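Painéis Pludau em padrão leopardo rosa: três paredes, nenhum arrependimento (quase)

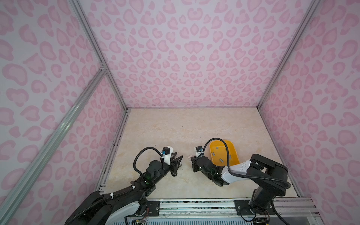

Bancadas e revestimentos

Comprei os painéis Pludau pela razão mais fraca que existe: estavam em promoção e eu andava farto de paredes brancas. A cor no catálogo da Stostdale chama-se "Leopardo Aurora", nome que promete um amanhecer na savana e entrega um quarto de adolescente com orçamento. O fundo é um lavanda muito pálido, quase branco, e por cima vêm as manchas cor-de-rosa, contornadas num tom mais carregado. Algumas são rosetas como manda a zoologia. Outras parecem corações. Só reparei nos corações depois de ter tudo montado, e agora não vejo mais nada.

O conjunto traz três painéis, um para o fundo e dois para os lados, e foi pensado para perfis de alumínio como os que eu já tinha. O chão é vendido à parte, claro. Escolhi o marmoreado creme e bege, com uns veios acastanhados tão discretos que de longe passam por dobras. A combinação de mármore com leopardo cor-de-rosa tem qualquer coisa de átrio de hotel que mudou de dono a meio das obras. Gosto bastante.

Montagem

As instruções falam em 18 minutos. Demorei uma tarde, com intervalo para procurar a chave sextavada que tinha no bolso. Os painéis entram bem nos perfis, desde que a estrutura esteja em esquadria. A minha não estava. Tive de desapertar o canto do fundo, praguejar um pouco e voltar a apertar, e à segunda tentativa ficou direito. Quem tiver perfis prateados escusa de os pintar: o metal à vista fica bem com o rosa e dá ao conjunto um ar de coisa séria, que o padrão por si só não garante.

Uma nota para quem for encomendar: o manual vem em inglês e numa segunda língua que me pareceu português traduzido por alguém zangado. "Deitar a parede em pé" foi a minha frase preferida.

O uso

Do ponto de vista prático, as paredes portam-se melhor do que eu esperava. O estampado disfarça quase tudo e ao fim de 9 semanas continuo sem lhes pôr um pano. É o grande argumento a favor do leopardo, e estranho que a Pludau não o use na publicidade.

O chão é outra conversa. Num creme tão claro, cada migalha escura se apresenta pelo nome. Limpa-se, vira-se costas, e lá estão uns pontinhos pretos a passear no meio do mármore. Pior é a junta com a parede esquerda, onde se formou uma faixa escura e encardida que resiste ao pano húmido, ao pano seco e à conversa. O kit não inclui qualquer remate para essa aresta. A Gevus vende um perfil de borracha que supostamente resolve o assunto, mas custa quase um terço dos painéis e recusei por princípio. O princípio dura até ao próximo ordenado.

Comparação inevitável

Antes disto tive os painéis Malik, cinzento-mate, muito elogiados por toda a gente que gosta de cinzento. Eram mais rígidos e encaixavam à primeira. Também mostravam todas as dedadas e deixavam o espaço com a alegria de uma repartição de finanças. Parveen Niazi, que me ficou com eles, diz-se satisfeitíssima e ainda não me perguntou se os quero de volta. Eu também não perguntei.

Vale a pena?

Para as paredes, sim, se a pessoa tiver sentido de humor ou filhas em idade de opinar. Para o chão, só com o remate comprado no mesmo dia — ou com uma escova de dentes velha e muita paciência. Gostava que houvesse o marmoreado num tom mais escuro. Perguntei à loja e responderam-me, com toda a simpatia, que existe a versão zebra.

Paredes: 9 em 10
Chão: 7 em 10
Manual de instruções: 3 em 10, todos pela parede deitada em pé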